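ok so a few people asked what I've been doing all summer instead of answering texts. Robot class! Thread, probably a long one

It's a night course at the community college, two evenings a week, and the whole second half is one team project. Ours is called Yule because we signed up for the room last and every good name on the sheet was gone (the team next to us is Suminum, they picked theirs off a vitamin bottle and they're very proud of it)

The assignment sounds so easy. Two arms, one table, toy building blocks. Build a small stack, take it apart, put the blocks back where they came from. My nephew can do this. My nephew is three

You teach it by doing it yourself over and over. One of us drives the arms by hand through the whole job, the computer records it, and then you do it again with the blocks moved a bit. Every good run is called an episode. We need 200 good ones before they'll let us train anything

We're at 139. I have a spreadsheet and I look at it more than I look at my bank account

Things that make a run not count: dropping a block off the table, bumping the other arm, stopping for too long because you're laughing, Raluca sneezing

Raluca Crăciun is the best driver on our team by a mile. She plays cello and I'm convinced that's why. My runs look like somebody trying to pick up a grape with barbecue tongs

Blue on top of red is the one I've been practicing. Getting the blue one over there is fine, the letting go is what kills me. If you open the fingers even a tiny bit crooked the brick comes back up with you and the whole thing leans 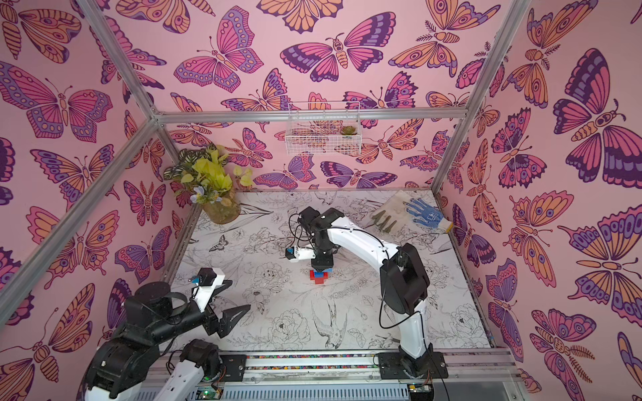 Fergus Morrison replied that we should come straight down, stop, count to one in our heads, and only then open, and that his team threw out a whole week of runs in February before they figured that out.

Fergus I wish you had told me this three weeks ago!! Tried it tonight and got four clean ones in a row. Four!! My previous record was two and one of those was kind of generous

Wrist cameras, for the person who asked: yes, each arm has a little one, and they matter a lot more than I expected. I kept wondering why our first practice model acted confused right at the end of the reach. Our instructor had us play back only the wrist video from our runs, and on half of mine you couldn't see the brick at all because I was coming in at such a weird angle. So now I drive like the camera is a passenger who wants a nice view

Also the cables. You have to think about the cables all the time. If you twist the wrist the same direction run after run they wind up tighter and tighter, so every ten runs or so we go back to the start pose and let everything relax. Same for us, we get up and get pretzels

Someone wanted to know if both arms do the same thing. Nope! In our version the right one stacks and the left one is supposed to come in and help take the stack apart. Supposed to. The handoff is the part of the project I have nightmares about. One person drives each arm, and you both think you're being polite and waiting for the other one, and then you both go at once

We do have a rule now, left says "going" out loud. It's very romantic

Rest of the plan: finish the episodes by Thursday, let it train overnight, then we get 24 tries in front of the whole class and the score is just how many stacks come out standing. Suminum went early and won't tell us what they got, so I'm guessing it was good

I don't really have a goal number. Okay, I do, it's half. Raluca's is all of them, but she's like that

If you're thinking about taking this class, you don't need to know how to code going in. I knew none. You do need patience and shoes you can stand in. Sign-up for the fall section opens next month, and I'll put the link here when I find it

Going back in, there's a free hour on the table before they lock up and I want to hit 150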